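Two arms and a marble-look tabletop: a shared workshop build at Turkell 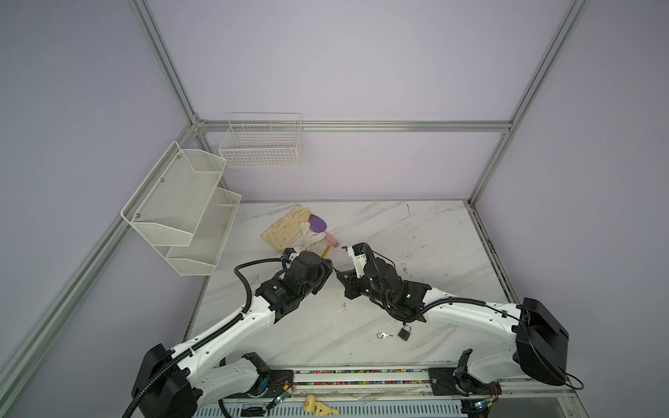
The builder had wanted a two-armed setup for years before there was anywhere to put one. A one-bedroom apartment was out of the question, and the garage belonged to the landlord. The answer was a membership at Turkell, a shared workshop in a former print shop, where a corner bay rents by the month.

"I went in thinking I would be done by the end of July," the builder said. "In July I was still cutting extrusion."

The first job was the enclosure. It is made of aluminum rail bolted at the corners, with flat panels for walls. The builder bought most of the rail secondhand from Velteck, a local surplus dealer, and spent a weekend squaring the ends.

"People want to start with the arms. I get that, the arms are the fun part. But I had one arm clamped to a workbench last year, and every time it moved fast the bench moved too. I'd teach it a position and come back the next day and it would be off. I wasn't going to do that again with two of them."

Both arms sit on one long rail platform along the front edge of the table. The builder first tried them on opposite sides, facing each other, and gave up after a few evenings. Reaching in to reset anything meant leaning over one arm to get at the other, and the cables had to run all the way around.

The arms are a Clutel kit, sold as loose parts with a set of drawings. Assembly of the first one took 16 evenings. The second took 7.

"The instructions are fine up to the wrist," the builder said. "After that they pretty much show you a finished wrist. I put the first one together wrong and had to take the servos out again. I wrote my own notes for the second one, and other members have borrowed them."

Cable routing took longer than expected. The wires now run in black corrugated conduit along the links, with enough slack for the joints to turn. An earlier version used zip ties and bare wire, and one lead broke inside its insulation where it couldn't be seen. Finding that break used up most of a week.

The control software is Ikonen, a free package kept up by hobbyists. The builder had no complaints about it beyond the calibration routine, which has to be run for each arm separately and then again for the pair.

"If you skip the last one, each arm is right and they still don't agree with each other. You ask them to meet in the middle and they miss. I lost a fingertip pad that way. Not mine, the gripper's."

The practice objects are ordinary things: work gloves, a small padlock and its key. The builder picks them for being awkward in different ways. Gloves fold under themselves. A key lies flat and gives the fingers very little to hold.

Asked what the setup can do reliably, the builder was careful. Picking up the padlock by its shackle works most days. Handing an object from one gripper to the other works if the object is stiff. Putting the key in the lock has worked 2 times, and the builder doesn't count either of them.

"One of those I think it just fell in."

The total so far is $1,036, not counting the bay rental or tools that were already on hand. The builder keeps the receipts in a folder and said the number would have been lower with fewer wrong screws ordered.

A wire basket and a pocket organizer are mounted on the walls of the enclosure. Small parts used to live on the tabletop, and the arms would sweep them to the back.

The next change is to the grippers. The builder wants softer pads and has been casting them from silicone at home, in muffin tins, with mixed results. The bay is paid up through the winter, and there is a second set of pads curing now.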